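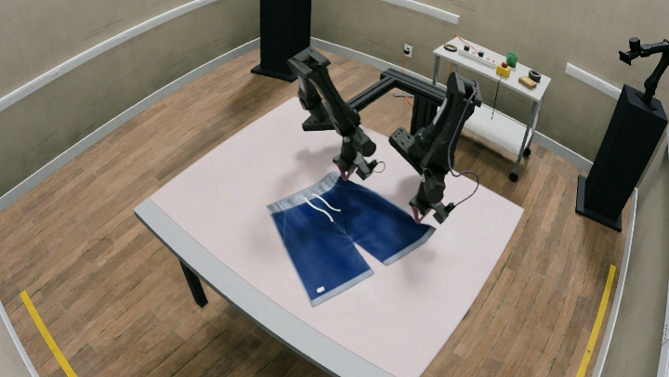

Two robot arms and a pair of blue shorts, drawn by a computer.

How does a school buy a robot?

By Lies Van Hecke
For readers from 9 years

Maybe you have asked your parents for a bicycle. First they looked at the price. Then they thought about a helmet, a lock and a place to keep it. Buying a robot goes the same way, only the list is longer.

In this explainer we follow the Doltska school. The school has many sports clothes to fold after each tournament, and the pupils of the technology club would like a robot with two arms to help with it. They want to have it ready in May. The club has a teacher, Dae-han Oh, and he gave them a good first rule: write down the job before you look in any catalogue.

Step 1. What is the job?

"We want a robot" is a wish. "We want to fold shorts on a table" is a job. When you know the job, you can ask better questions. How big are the shorts? Must the robot lift something heavy? Cloth is light, so a strong and expensive arm is not needed. But cloth is also soft and changes its shape all the time. For this you need fingers that can hold a thin edge, and usually two arms, so that each one can take a corner.

Step 2. What else must we buy?

Here many people make a mistake. They save money for the arms and forget the rest. The club made a list with these things on it:

the arms
the grippers (these are the hands of the robot)
a strong frame to hold the arms
a big, flat table
a camera, so the computer can see the cloth
a red stop button
cables and power strips
spare fingertips

Small things can cost more than you think. The club received a price from a shop called Vakine, and the cables and spare fingertips together were 929 euros! Nobody had put them in the first plan.

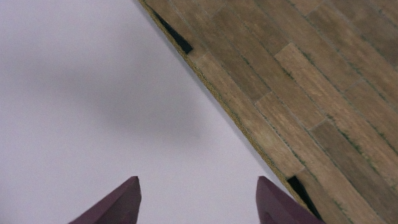 The table also needs some thinking. If it is too small, a sleeve or a trouser leg will hang over the side and pull the rest down with it. If it is too big, the arms cannot reach the far corners. So you measure two things: the biggest piece of clothing, and how far the arms can stretch. Dae-han let the pupils try this with paper on the classroom floor, and this cost nothing.

Step 3. Try it in the computer

Before you pay, you can build the robot in a simulation. This is a computer world, a little like a game, with a table, arms and clothes in it. You can move the table or choose other fingers, and nothing can break. The club used a program with the name Zalum and tried 12 different places for the table. A simulation does not know everything, because real cloth can be stiffer or more slippery. It is still a cheap way to find a bad plan.

Step 4. Keep some money back

Of every 100 euros, the club spends 40 on the arms. The other part is for the things on the list, for repairs, and for a day of lessons for the teachers.

Words to remember

Budget: a plan for your money.
Gripper: the hand of a robot.
Spare part: a part you keep for when the first one is worn out.

Last changed: October 27, 2024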